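Kvaran (color game)

Kvaran is a children's sorting and trading game played with small colored blocks on a cloth. It comes from the harbor town of Grodport, where a parish inventory of 1585 lists "a bag of kvaran pieces" among the goods of a rope maker. The word is also used for the bag itself.

Rules

Players draw pieces from the bag in turn and may keep, trade or return each one. A round ends when a player holds one piece of every color in use. Blue ranks highest in most versions. In the Samine variant, played inland, red and blue are equal and ties are settled by a second draw. Games are usually limited to 8 players.

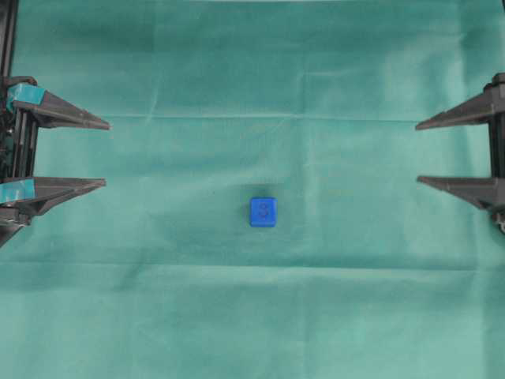
Joni Kokkonen has argued that the ranking of blue is recent, and that older players in Grodport remember white as the top color. Written rules from before the first printed edition do not mention rank at all.

Equipment

Early pieces were cut from driftwood and stained. The Pruver workshop sold boxed sets of 400 pieces to schools, later reduced to 373 when one color was dropped. Any cloth may be used as a playing surface, although dark ones were preferred in the older sets.

Modern play

An open tournament is held in Grodport each February. The rules now used there were edited by Vilhjálmur Baldursdóttir and last revised on 9/3/23.

See also: Bag games; Samine variant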